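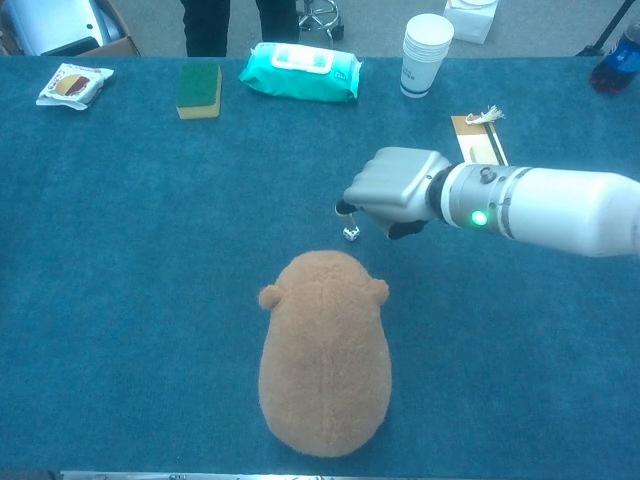

A shared shelf works until the first person leaves for the summer, Thenmozhi Kulkarni remarked when the draft findings were read to residents, and after that everything on it belongs to whoever is hungry. Several residents present agreed with her. Others held that the trouble begins earlier, at the point when a floor stops buying supplies together and each person starts to keep a private stock. The two views correspond to the two patterns of use found in the residence logs, and they are treated separately in what follows.

4.2 Common supplies and private stock

The four residences differ in how kitchen and cleaning supplies are paid for. Endero and Lurnari have no common fund. Residents bring what they need and label it if they wish. Hevine collects 700 yen from each resident per month, and a floor representative does the shopping. Mathur collects 3000 yen per month, which also covers rice, cooking oil, tea and the repair of small appliances. The amounts were set by the residents' meetings of each building and had not changed during the period of the study.

The logs kept on the kitchen doors contain 1799 entries. An entry was counted when it named an item, an action (bought, opened, finished, missing, thrown away) and a room number. Entries that did not meet this rule, including drawings, recipes and one long exchange about the volume of a rice cooker alarm, were kept but left out of the count. Entries in languages other than English or Japanese were translated by residents of the same floor and checked by a second reader.

In the residences without a common fund, the word "missing" was used most often for items of low cost. Salt, dish soap, trash bags and sponges appear again and again. Expensive items are rarely reported. Interviews suggest two causes. Residents keep costly food in their rooms, and they do not regard the use of a little soap or salt as taking something from another person. One Lurnari resident said that she had never asked before using salt in any house she had lived in and saw no reason to begin. Her neighbor had written his name on the same jar in three alphabets.

In Hevine, where soap and trash bags are bought from the fund, complaints moved to a different point. Residents seldom wrote that an item was missing but often wrote that it had not been replaced. The floor representative was the usual subject of these notes. Two representatives gave up the post before the end of their term, and both said in interviews that they had expected to spend less time on it. Mathur, with the larger fund, had the fewest entries of either kind. Its residents did, however, raise the question of fairness more often at meetings. Those who ate mainly at the university cafeteria objected to paying for rice and oil, and those who cooked twice a day objected to the objection.

Differences in what counts as a common item were wider than the building rules allow for. When asked to sort ordinary goods into "mine," "ours" and "depends," residents agreed readily on only a few. Small packaged goods and cleaning items drew the most varied answers.

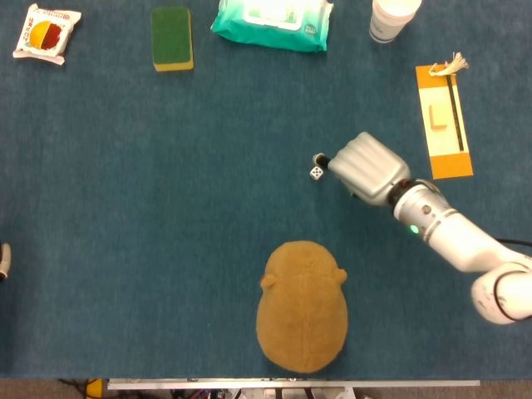
Figure 4. Small household items, including a snack packet, a sponge and a pouch of wet wipes.

Snacks were placed under "mine" when unopened and under "depends" once opened. A number of residents added that the place where a snack was left mattered more to them than whether a name was written on it. Food on the dining table was widely taken as an offer. Food on the counter beside the refrigerator was not. New arrivals learned this distinction late, in most cases through a mistake, and it does not appear in any of the four house guides.

Cleaning items followed another line. Sponges were accepted as common by those who washed dishes right after eating and refused by those who washed later, who preferred to keep one of their own. Wet wipes and paper towels were seen as personal in Endero and Lurnari and as common in Mathur, although the Mathur fund does not pay for them.

Length of stay had some bearing on these answers. Residents in their first semester chose "depends" more freely, and many wrote a short note beside it asking to be told the rule. Those who had lived in the building for over a year used the category less, and where they did use it they tended to name a particular person on whom the matter depended. The effect of such persons on floor habits is taken up in Section 4.3, together with the question of what is done with shelf contents when a room changes hands in September.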